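The Small Bedroom Comes Back

By Canan Akbulut

When I moved to Stevwood, my new room was so narrow that I could open the window without leaving the bed. I wrote to my mother that I was living in a drawer. She answered that people sleep very well in drawers, and that I should buy good curtains.

I have been thinking about her answer this spring, while I was visiting people who live in small bedrooms by choice. They are more than I expected. Some of them had a large bedroom before, and gave it to the children, or to a piano, or to a dining table. They moved their own bed into the room which was meant for guests or for ironing, and they stayed there.

Adaeze Okeke did this four years ago. She and her husband now sleep in the smallest room of their apartment on the Hadeck side of town, and the old bedroom is where she cuts and sews. "In the big room I had a chair only for clothes," she told me. "Then the chair was full and I used the floor. Now there is no chair, so I hang up my dress."

I asked if they quarrel more. She laughed for a long time and said they quarrel the same, only in a lower voice.

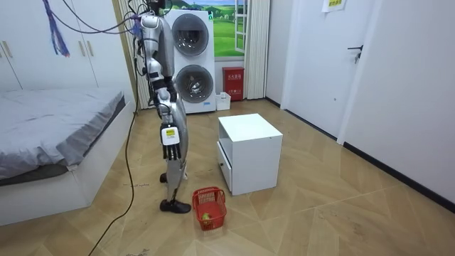

What the room is for

Phúc Tôn has drawn plans for apartments for 30 years, and he has a strong opinion about bedrooms. In his first office, he says, the bedroom was drawn last, with the space that was left. Later the clients began to ask for a sofa in it, a desk, a television wall. The bedroom became a second living room with a bed standing in the middle like a visitor.

He is not against comfort. But he asks every client to write down what they do in the bedroom between nine in the evening and the moment they sleep. Most of the lists are very short. They read, they charge the phone, they look for the other sock. For these things a person needs a lamp, a place for a glass of water and a door that closes well. He spends more time on the door than on anything else, and he showed me three kinds of seal before he remembered to offer me tea.

The bed is where people make the most expensive mistake. They measure the mattress and forget the frame, and after the delivery they walk sideways. Phúc puts newspaper on the floor in the shape of the bed and makes the client live with it for 2 nights. Angelica Dela Peña, one of his clients, did the test and canceled her order the next morning. She bought a narrower bed from Avcı, a family shop behind the market, and she has room now to kneel down and clean under it.

She told me also about her bedside table, which came from her aunt and had a marble top. It was beautiful and she hit her hip on it every night. In a small room the thing beside the bed should be light enough to move with one hand, and it should have at least one part that closes. What stays open will collect receipts.
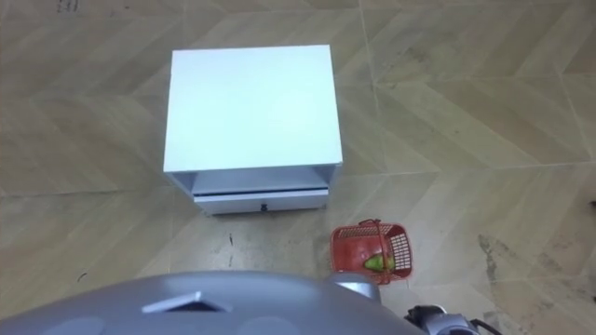

The same is true for the windowsill, as I know from my own. I kept books there until the winter, when the pages became wavy from the cold glass. Angelica keeps hers in the hall and takes one to bed. When it is finished, it goes back. I have tried her method since April and I forget it often, but the sill is free and I can reach the handle.

Not everybody is convinced. Onyekachi Tamuno grew up with two brothers in one room in Emero, and he told me that only a person who always had space can find a small bedroom charming. He has a large one now. There is an armchair in it where he sits around half an hour every morning with coffee before the house wakes up, and he would not give up this half hour for any clever idea from a magazine.

I think he is right to say it. The people I visited chose their small rooms, and they can leave them. Behind the door there is another room with a table, and friends can come. Without that, the same walls would feel very different, and I remember some Februaries in my own drawer when they did.

Still, I have stayed. The good curtains arrived late, in a dark green that my mother chose by telephone, and they are nine centimeters too long. I will hem them before the summer.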